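Trostholm Home Forum > Kitchen & Table > Open shelves and everyday dishes, yes or no?

pebblejar
Started this topic in July - 14 replies

OK so we're finally redoing the kitchen at the Bosasbridge place and I have to decide on uppers by the end of the month. My husband wants closed cabinets. I want open shelves on the window wall, because I'm short and I'm sick of climbing on a stool for a cereal bowl. The quote for cabinets came in at 2000 and the shelves at 900, so you can guess which one I keep waving in his face!

My dishes are plain cream plates and blue bowls, nothing fancy, and I'd be happy looking at them all day.

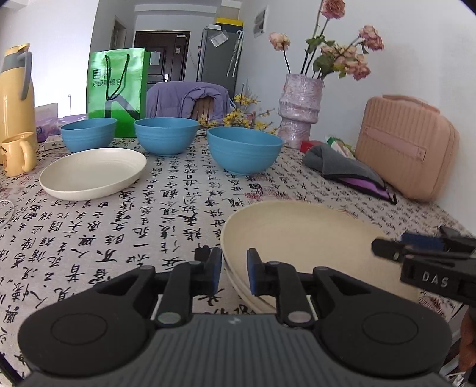
My real worry is grease. The stove is on the same wall and we fry a lot. Does everything get sticky or is that just what cabinet people say?

marlow_ditch
Cabinet person here, and yes it gets sticky. We had open shelves for two years in our old apartment and I washed the top plates before every use. Save yourself the trouble.

pebblejar
But did you use them every day? I feel like ours would never sit long enough to collect anything.

marlow_ditch
The bottom shelf, sure. The top one was basically a museum. Grease plus dust makes a kind of felt and it does not rinse off.

tinroofsue
I'm going to disagree with marlow. We've had open shelves forever, stove and all, and the trick is a hood that vents outside. If yours just blows air back in your face then OK, get cabinets. Also keep it to dishes you use all the time and put the gravy boat somewhere else.

pebblejar
Ours is a Horkgate and it vents out, but it's loud so I never turn it on. Guess I could start, lol.

tinroofsue
Turn it on!! That's your whole answer.

oatmeal_larry
Whatever you pick, don't stack plates and bowls together. I did that on our Rey shelves and chipped a bowl the first week. I wrote up how I set ours up on my page, pasting the start of it for you - the rest is mostly me complaining about brackets.

My dishes, one year in

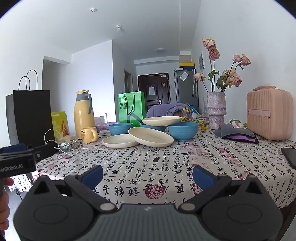
2 min read

I'll start with spacing, which I got wrong. The gap between shelves should fit your tallest everyday thing plus your hand. I measured the bowls and forgot the hand, so I had to take the upper shelf down and patch the holes. Bowls go low where everybody can reach, plates next to them in a short pile, mugs on hooks.

pebblejar
The hand! I would have totally done that. Going to remeasure tonight.

marlow_ditch
Still say cabinets. At least put doors on the side by the stove.

pebblejar
Hmm, doors on that end only might get my husband on board. Asking the cabinet guy for a new price.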